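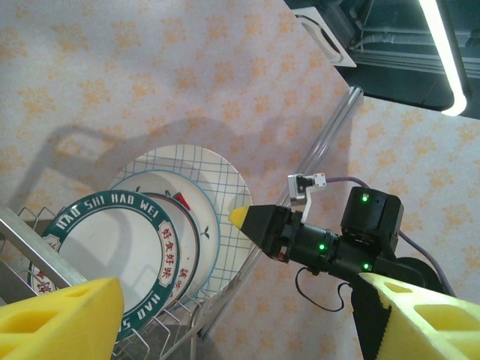

Gindbridge Menus

A typed-up collection of takeout and sit-down menus from one mid-sized town, with dish names, prices and whatever little notes were printed next to them.

What you get

I've been hanging on to menus since I moved to Gindbridge. They came through the mail slot, they came stapled to bags, and a good many came from a shoebox Aiman Khoo handed me when she moved out of the apartment upstairs. At some point the drawer wouldn't close, so I started typing them in. Now there are 790 dishes in here from 37 menus, and I figure somebody besides me might get some use out of them (or at least get hungry).

One row is one dish as printed. If a place lists a small and a large, those are two rows that share a dish_id. If a menu was reprinted with new prices, the newer one gets its own menu_id and the old one stays put. I love the old ones! You can watch the same bowl of noodle soup creep up in price while the clip art next to it never changes.

The files

dishes.csv — the main table, one row per dish and size
menus.csv — one row per menu, with the name of the place, the kind of paper, and whether I had the whole thing or only part
sections.csv — the headings, in the order they appear
notes.txt — my running notes while typing, very messy, read at your own risk

Columns in dishes.csv

dish_id: a number, no meaning beyond that
menu_id: matches menus.csv
section: the heading the dish sits under, spelled the way the menu spells it
name_printed: the dish name exactly as printed, typos and all
name_tidy: my cleaned-up version
name_other: the name in a second language or script, if the menu has one
size: blank, or whatever word the menu uses (small, pint, family, "for the table")
price: in dollars, blank if it says market price or ask
heat: 0 to 3, for menus that mark spicy dishes
note: anything else printed beside the dish

A word on name_printed. Please don't fix it. Folks have sent me very kind corrections for "friend rice" and "chicken tights" and I'm not taking them, because that's what the menu says. If you want proper spelling, name_tidy is right there.

About the heat column

This one caused me more grief than everything else put together. Some places print one pepper for hot and leave it at that. Some go up to three. Simanjuntak, my favorite place in town and the one with the most rows, uses stars, and then uses the very same stars to mark house favorites on the back page. I asked at the counter and was told the stars on the back are "also a little spicy, some of them." So for Simanjuntak the front-page stars are in heat and the back-page stars went into note as "starred." If you're doing anything serious with heat, please filter by menu first. A 2 at one place has nothing to do with a 2 at another.

Second scripts

Where a menu had names in Chinese characters, Thai, Korean or anything else, I tried to get them into name_other. I typed the Indonesian and Malay ones myself. Everything else I did slowly, by looking characters up, and then Emrys Yorath went over the Chinese ones for me and fixed a frankly embarrassing pile of mistakes. The Thai hasn't been checked by anybody who reads Thai. If that's you, I would be thrilled to hear from you.

For romanized names I kept the menu's own spelling, spaces and capitals included. That means the same dish can show up four different ways across four places. I did start a lookup table to join them up and gave up on it one August when it was too hot to think. The half-done version is at the bottom of notes.txt if you're feeling brave.

Known problems

Menu 12 has a coffee ring over the soups. I guessed two of the prices and marked them "guess" in note.

Komik, the late-night place, prints its menu as a little comic strip, with the dish names in the speech bubbles. It's wonderful and it's a nightmare to put in a table. I used the panel titles as sections, and the order is my best try.

Lunch specials are a mess. Half of them say "served with soup or roll" once at the top and half say it on every line. I copied what was there, so don't go counting soups.

Drinks are mostly missing. I skipped them early on, changed my mind, and never went back. Anything from menu 20 onward has drinks.

Prices with a slash (like 8.95/10.95) got split into two rows. I think I caught them all, but I did most of that late on a Friday night, so, you know.

What it's good for

I've used it to make a silly chart of what people call dumplings, and to settle a bet about which place had the cheapest egg rolls. Emrys used it for a class exercise on cleaning up messy text and said it went over well. It'd be fine for practice with joins, matching near-duplicate names, or fooling around with prices over time, as long as you keep in mind that it's one town and one person's drawer.

It's no good for figuring out what people in Gindbridge eat. These are the places that deliver to my street, plus the ones Aiman liked. There's no steakhouse in here at all. Nothing tells you what sold, either, and a few of these kitchens have closed, so please don't call the numbers you might find in note. (I took out the ones I spotted.)

How I typed it

By hand, in a spreadsheet, with the menu propped against a mug. I tried scanning a few with Giltico, the text reader that came with my printer, and it turned every dollar sign into an S and every pepper into a comma. After 5 menus I went back to typing. Each menu got read through once more on a different day, out loud, price by price, which my cat did not care for.

Using it

Help yourself. Credit is nice but I won't chase you. If you find a mistake, open an issue with the dish_id and what you think it ought to say, and I'll pull the menu out and look. I answer these in bunches, usually when I'm waiting on dinner.

Still to come: the drinks, the Thai check, and a fat envelope of dim sum cards I haven't opened yet.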